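Chapter 4
Planning a Gathering: Purpose, Size and Shape

We use cookies to remember your reading position and to count visits to each chapter. By continuing you accept this. Manage settings

A gathering begins with a question that somebody wants to work on with other people. The question may be large, such as how a region should care for its older residents, or small, such as whether two clinics should share a training day. Either way, the planner's first task is to write it down in one sentence. If the sentence cannot be written, it is too early to book a room.

This chapter deals with the period before invitations go out. It covers the purpose statement, the choice of size, and the layout of the day. Budgets are left to Chapter 5 and speakers to Chapter 6. 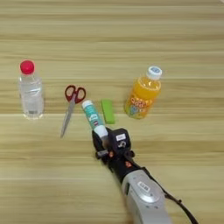
Department of Event and Conference Studies, Vula College

The purpose statement

A purpose statement says who is coming together, what they will work on, and what should exist at the end that did not exist at the start. The last part is the one most often missing. "To inspire change in the wellness field" names a hope. "To agree on a shared intake form for the clinics in the Tambunan network" names a result, and the planner can design a day around it.

Some gatherings do not aim at a written result. A retreat may be held so that people who work alone can spend time with others in the same line of work. The statement should then say so plainly. Guests who expect a decision and get a conversation will leave annoyed, even if the conversation was good.

Keep the statement where the whole planning team can read it. When a new item is proposed for the program, such as a second panel or a sponsor's talk, read the statement again and ask whether the item serves it. Many programs grow too full through small additions that seemed harmless one at a time.

Choosing a size

Size follows from purpose. A group that has to reach agreement should be small enough for each person to speak more than once. A group that has come to listen can be very large, but its members will meet few people they do not already know unless the program makes room for it.

The Sustby Forum is a useful case. In its first year it drew 1143 people and was planned as a series of open discussions. The following year it drew 2557, and the same format was kept. Evaluation forms from the second year showed that many guests had not spoken in any session. The organizers kept the large opening talk and moved the discussions into smaller rooms, each with its own host and its own question.

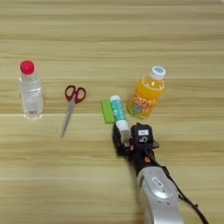 Section 4.3: The Shape of the Day

Most one-day gatherings have three working blocks divided by a morning break and lunch. The first block sets out the question. The second is where most of the discussion takes place, and it should get the most time. The third gathers up what was said and settles who will do what next.

Breaks are part of the program. Guests use them to follow up on remarks made in a session, and some of the more useful exchanges happen there. A break of ten minutes is enough for a small group in one room. A large group that has to change floors needs longer. If a session runs over, take the time from the next session and leave the break alone.

Avoid putting a long talk directly after lunch. Work in pairs or small groups suits that hour better. If a talk has to go there, keep it short and follow it with questions.

A day that ends with open discussion needs a firm closing time. Print it in the program and keep to it, including on a Saturday, when guests may have long trips home.
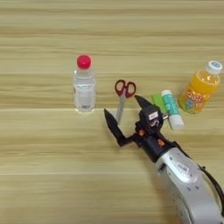
Nondatside writes that its own yearly meeting tried four working blocks and went back to fewer, as guests had begun leaving before the last one. The closing block, where tasks were handed out, was the one they missed, and the work then fell to whoever had stayed.

A planner who faces the same problem can move the handing out of tasks to just before lunch and use the afternoon for groups to start on them. The purpose statement will usually show whether this is possible. If the tasks depend on the full discussion, shorten the day and keep the order as it is.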